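We are Carnau, a small company for home tidying in the town of Keravia. We help families to find a place for their things, and to keep this place also after we have gone home. The company was started by Adhiambo Mwaipopo, who is still the owner and who answers the telephone in the morning. Today we are 8 people, and we have worked in over 256 homes.

## How we began

Adhiambo came to Keravia with two children and rented a flat with one big room. The toys were sleeping where the family was sleeping. She tried many systems with labels and colours, and the children did not follow any of them. In the end she took an empty biscuit tub from the kitchen, put it beside the bed and said that everything from the floor goes in there before supper. It worked well for us, and we still begin with one open box in most homes. A starfish, a bunch of toy grapes and a hair claw can live together in the same green box, and a child of three understands this.
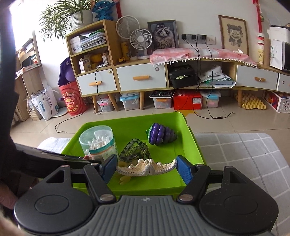
## What we do

Our visits are between 2 and 4 hours long. We don't bring a van of new boxes. First we look at what the family has already, and very often it is enough.

- **Small toys.** We choose one container which the child can carry alone. It must be open at the top. Things of the bathroom, for example cotton swabs, keep their own canister, even if they travel in the toy bin for a time.
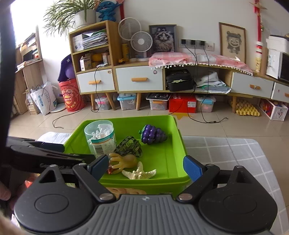
- **Papers.** We read nothing. We make a pile for school, a pile for the house and a pile which the family must look at in the evening.
- **Cables and chargers.** We tie them and write on each one the name of the device.
- **Clothes and bed linen.** This is a separate visit, called Lema in our price list. Please ask for it when you book.

## How we work with children

Children are at home during most of our visits, and we like it so. We ask them to do the last part, when the box is filled, and we never throw a toy away without asking them. A broken toy is also a toy. We sit on the floor or beside the bed, we hold up one thing and we ask where it lives.

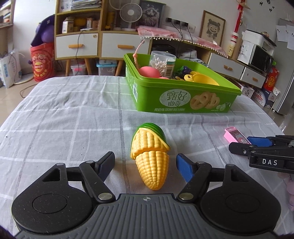
Sometimes the answer is long, and we have time for it. In our first years we were too quick in this part, and mothers wrote to us that everything was nice but the children were looking for their things for a week. Now we plan half an hour more for each child under school age, and this time is not on the bill.

We also do a course for parents in the Heltwood library hall, each year in December. Last time 121 parents came, and we had to borrow chairs from the café.

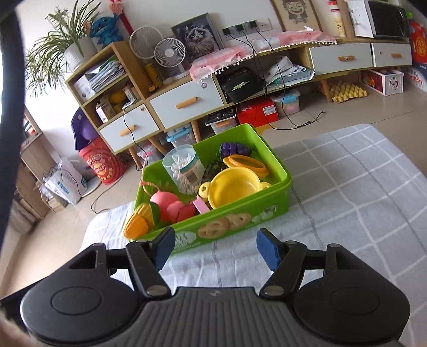

The most common question at the course is how full a box may be. Our rule is that you can see the top things without digging. A toy corn cob hanging over the rim does not disturb us, and a yellow pot in the middle with the smaller pieces near it is easy to find again. If the lid is lost, leave it lost. When the box becomes too heavy for the child, it is time for a second one.

## Contact

Our office is in Heltwood, on the first floor above the shoe repair. You can ring or come without appointment in the mornings. In the afternoons we are in the homes, so please leave a message with your name and the number of rooms, and Adhiambo will call you back the next working day.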